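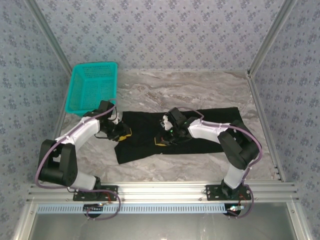 第4章 試合当日の設定(Jernthorpeスコアボード操作盤)

この章では、サッカーの試合でスコアボードを動かすまでの手順を説明します。第3章の配線が終わっていない方は、第3章に戻ってください。終わったつもりの方も、一度戻ってみることをおすすめします。

4.1 電源を入れる

1. 操作盤の背面にある主電源を「入」にします。
2. 表示盤の全桁に「8」が点灯します。88対88の試合が始まったわけではありません。点灯確認です。
3. 点灯しない桁があれば、4.5の表を見てください。
4. 10秒ほどで表示が「0 – 0」に変わります。

注記:主電源を続けて入れ直すと、点灯確認がそのたびに最初から始まります。急いでいる人ほど長く待つ仕組みです。

4.2 チーム名を登録する

1. 「チーム」キーを長押しします。
2. ホーム側の名前を入力し、「決定」を押します。
3. アウェー側も同じように入力します。
4. 「保存」を押します。押さずに戻ると、前の試合の相手がそのまま残ります。

表示できるのは全角で6文字までです。正式名称が長いクラブは、どこを削るかを試合前に相手方と話し合っておいてください。Cindwood競技場では、この話し合いが前半より長引いたことがあります。

4.3 試合時計を合わせる

1. 「時計」キーを押し、「前半」を選びます。
2. 試合時間を設定します。出荷時の設定は45分です。少年の部などで短くする場合は、上下キーで変更します。
3. 主審の笛に合わせて「開始」を押します。
4. 前半が終わったら「停止」を押し、「後半」を選びます。

注意:時計は自動では止まりません。放っておくと91分を過ぎても律儀に進み続けます。ロスタイムの長さを決めるのは主審で、操作盤でも、操作盤の後ろに立っている保護者でもありません。

注記:開始を押し忘れたときは「時計」と「上」を同時に押すと1分ずつ進められます。観客席から見えるので、堂々とやってください。

4.4 得点を入力する

1. 得点したチームの「+1」を押します。
2. 取り消すときは「訂正」を押しながら、同じチームの「+1」を押します。
3. オウンゴールの場合も、得点が入る側のチームのキーを押します。蹴った選手の所属は考えないでください。考えると間違えます。

注意:副審の旗を見てから押してください。喜びのあまり先に押した得点も取り消せますが、観客の記憶は「訂正」キーでは消えません。

得点者の背番号を出す場合は、得点を入力したあと18秒以内に番号を入れて「決定」を押します。過ぎると入力画面が閉じ、得点者は空欄になります。試合後に本人が操作席まで来るかもしれません。

4.5 エラー表示

E1:操作盤と表示盤の通信が切れています。Thygesen製の中継ケーブルが抜けていないか確かめます。
E4:表示盤の内部が高温になっています。主電源を切り、換気口をふさいでいる横断幕を外します。
E7:表示灯の不良です。交換品の部品番号は589です。
E9:原因不明です。設計を担当したHanne Bjarnasonも、E9は見たことがないと言っています。表示が出たら、番号を控えてZilachの窓口までお知らせください。少し喜ばれます。

4.6 試合後の片付け

1. 最終スコアを記録用紙に書き写します。電源を切ると表示は消えます。
2. 主電源を「切」にします。
3. 操作盤に防水カバーを掛け、留め具を四隅とも締めます。
4. 鍵を元の場所に戻します。上着のポケットは元の場所に含まれません。

警告:雷が聞こえたら、試合が続いていても操作盤から離れてください。得点は手帳にも書けます。

延長戦とPK戦の設定は第5章にあります。同点のまま終盤に入ったら、早めにページを開いておいてください。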